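06/02/2018

Back from the pictures and too full of it to go to bed, so the kettle is on and I'm writing this at the kitchen table with my coat still round my shoulders. We went to see Ovonen at last, third week of its run, and I had quite made up my mind there would be six of us rattling about in the big screen. Not a bit of it! The foyer was heaving, the girl on the popcorn had run out of the large tubs, and we ended up in row F behind a very tall man who kindly slid down in his seat when he heard me sigh.

I did like it. It's a slow sort of story (two brothers, a salt works, a debt neither of them will talk about) and the first half hour is mostly weather and people looking at one another across tables, but then the wedding comes along and after that I don't think I moved. Charvát plays the elder brother, and I had only ever seen him being funny, so it was a surprise to find myself in tears over him mending a gate. The songs are lovely too, particularly the one on the ferry, though I could have done with it two minutes shorter.

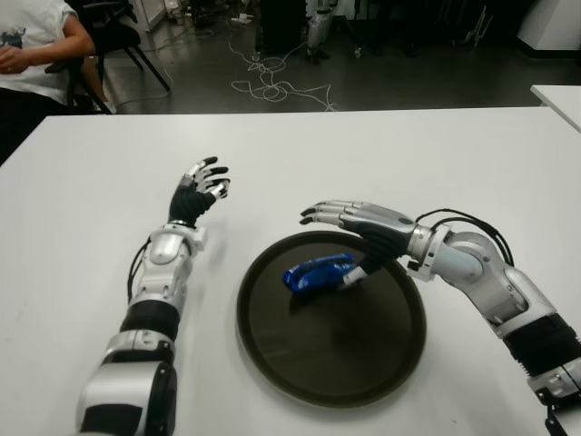

Cyril Haworth thought the whole thing a good half hour too long, and told me so all the way to the bus stop. He said the wedding should have come first and the salt works could have been got through in ten minutes, and that Charvát was only doing what he did in Flilta with a beard on. I said he'd laughed at the goat as loudly as anyone, and he said the goat was the best actor in it.

We agreed on the ending, anyway, which we both thought was just right, and on the mother, who hardly has a line and is wonderful.

The manager was at the door saying goodnight to everybody, pink in the face and very pleased with himself. He told us they had sold 800 tickets in the first week and 1,000 in the second, and he has never known a film go up like that after opening, not in our town. Tonight there were 185 in, on a wet night with sleet forecast. He puts it down to people's aunties. They come on their own, go home and ring round, and back they all come with the family. It's staying on for another week at least, and he has moved the new Pretier picture to the small screen to make room, so I hope somebody has told Pretier.

I've been wondering whether to go again. Tickets are 5 pounds in the afternoon and I'd like to hear the ferry song once more, now I know what's in the letter. Margaret might come if I promise her there's no fighting, and there isn't, apart from the business with the oar.

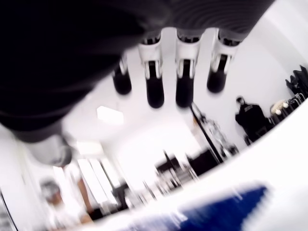
Films I still want to catch

Flilta, if they ever bring it back, mostly so I can argue with Cyril properly. The Pretier one, small screen or no small screen. And there's a comedy coming in April with the same woman who played the mother, in which I gather she gets to talk.

Tea's gone cold. Bed.

Recent entries
The night the projector stopped
Snow, soup and a very long musical
What I made of Flilta's trailer
Ice creams in the interval, please

This site uses cookies. By carrying on reading you agree to our use of them. OK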